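Print this entry | E-mail this entry

March, late evening
Posted by Frans Schouten

Laundry again tonight, and while I was matching socks on the couch I got to thinking about the bet I made with my sister-in-law. She says there will be a machine in her house that puts the laundry away before her youngest is out of high school. I said no way, and we shook on a dinner at Olley. That gives me four years, and some weeks I feel very safe and some weeks I'm already pricing the steak.

So this was a week for worrying. I finally sat down with the Carkia folder, the one I've been putting off since I signed up to look through practice runs for them in the evenings. There are 3712 runs in there! I thought it was a typo. I did 27 before supper and then a few more after, with a bowl of soup going cold next to the keyboard, and I came away with my head full of tidying up. Pick up the thing, put the thing where it goes. That's the whole chore. My mother had me doing it at three.

What gets me is how much of tidying is knowing what you're looking at. I walk into the den and I see the ball, the wrapper, the pictures on the wall, and I don't spend one second on it. The wrapper is trash, the ball goes in the closet, the pictures stay put. But somebody has to get all that into the machine somehow, and the wrapper is the worst of it – a chip bag has no proper shape, it changes every time you touch it. I'd rather be asked to pick up an egg.

Then there's the size of everything. Drasa (my old boss, not the shop) used to say that a new hire always stands too close to the work. You'd find some kid with his nose practically in the gearbox, hunting for a bolt he could have spotted from the doorway. I must have heard that speech a hundred times and I thought of it all evening. Get too close to an ordinary soccer ball and it turns into half the room, all seams and scuffs, and good luck finding an edge to grab.

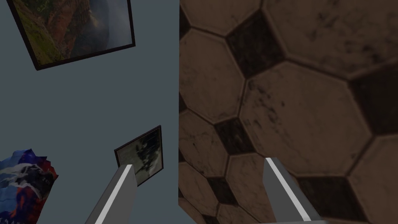 And I know, it's all simulated, so there's no den and no closet and no kid who left his stuff on the floor. My nephew says that's the beauty of it, you can practice all night and never break a lamp. Fine. But my own den has a rug that bunches up and a dog who thinks the ball is his, and I'd like to see how any of this holds up against the dog.

The shop is a different story, I'll admit. At Villanueva they've had a machine stacking trays since before I left, and it never once called in sick. Same tray, same height, same spot on the belt. If you want to know whether they can do shop-floor work, well, they can do that piece of it, and I'd give them sweeping too if you kept the floor clear. Ask it to go find the good tape measure and we'd all be there till Christmas.

So I'm sticking with my side of the bet for now. The socks came out with 13 pairs and one gray one left over, which I put on top of the dryer with the other single ones. More runs tomorrow after work, and I have to remember to call about the gutters.

Recent entries
The dishwasher and I are not speaking
Bad knee, good soup
What the dog did to the vacuum
Gutters, part two
Dinner at Olley, and the bet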